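**1/**
I have been asked to write the house rules for our folding cell. The previous house rules were a sticky note reading "be careful," which had lost its stick and was being careful on the floor.

**2/**
The job, for anyone new to this account: two arms, one table, one basket of clothes. Shirts get folded. Then I mess them up and they get folded again. My parents believe I work in aerospace.

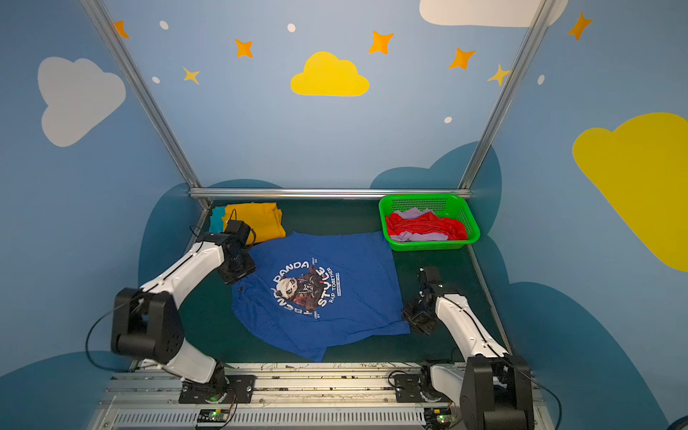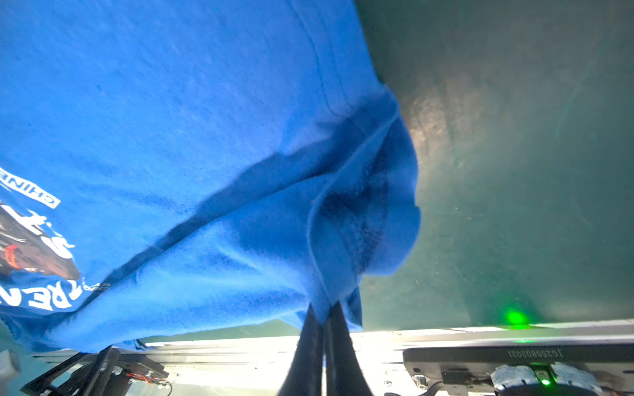

**3/**
Rule one in the draft: before the arms go live, both hands out of the cell and say "clear" out loud. Yes, when you're alone. Especially when you're alone. You will feel like an idiot for the first month and then you'll start doing it when you close the dishwasher.

**4/**
Rule two: the stop button lives within reach of wherever you're standing. I paced it out at the Trevadness site in June and theirs was 12 steps away, behind a chair. The chair had a coat on it.

**5/**
They've moved the chair. The coat is under review.

**6/**
Rule three is speed. We run slow when a person is at the table and less slow when no one is. Everybody agrees with this until about 4 pm, when everybody would like to go home. So the slow setting is now the one it boots into, and going faster takes a key. The key is on a very large, very ugly keychain. You can't forget it in your pocket. You can barely get it in your pocket.

**7/**
Someone at Prondbridge (we share a procedure template with them) wrote back that a T-shirt is a "low-hazard workpiece." Agreed! I have never been hurt by a T-shirt. My concern is the part that moves the T-shirt.

**8/**
Cloth rules, which took longer to agree on than the safety rules:

- Nothing with drawstrings.
- Nothing with loose buttons.
- Empty the pockets. A gripper and a forgotten pen can ruin an afternoon together.
- Wash the set when it starts to look sad. "Sad" is now defined in an appendix.

**9/**
Logging. Every run gets a line, including the bad ones. The old Karnia sheet had more than 55 entries and every single one said "ok." I've met that machine. It was not ok 55 times in a row. It was not ok while I was reading the sheet.

**10/**
So the new sheet has no "ok" box. You get "folded," "partly folded," "not folded," and a line for what you did about it. If you stepped in and fixed a sleeve by hand, that's an assist and you write it down. I know it was only a little sleeve.

**11/**
Three assists in a row means stop and look at the thing. Check the finger pads, check the cables at both bases, check that you didn't load yesterday's settings. I would like it noted that I'm the one who loaded yesterday's settings, and that I wrote this rule about myself.

**12/**
Cables get their own page. Move each arm through its whole reach at slow speed, watch the slack the entire way, then do it again with a shirt in the gripper. If a cable goes tight anywhere, you're done until it's rerouted. Tape is not rerouting. I have strong feelings about tape and they have been edited down for length.

**13/**
Bravo is what we call the second shift, and Bravo's feedback on the draft was one line: "can it be shorter." It was 3 pages. It's now 3 pages in a smaller font, and I expect to hear about it.

**14/**
Handover, the last section and the one people skip. Arms parked, power state written down, key back on the hook, and tell the next person what's weird today. There's always something weird today. Text it, write it, leave it on the whiteboard, I don't mind which.

**15/**
Draft goes around tonight. If your lab has a rule for who's allowed to override a stop, and how you get them to come downstairs and do it in person, please send it over. Ours currently says "see above," and there's nothing above it.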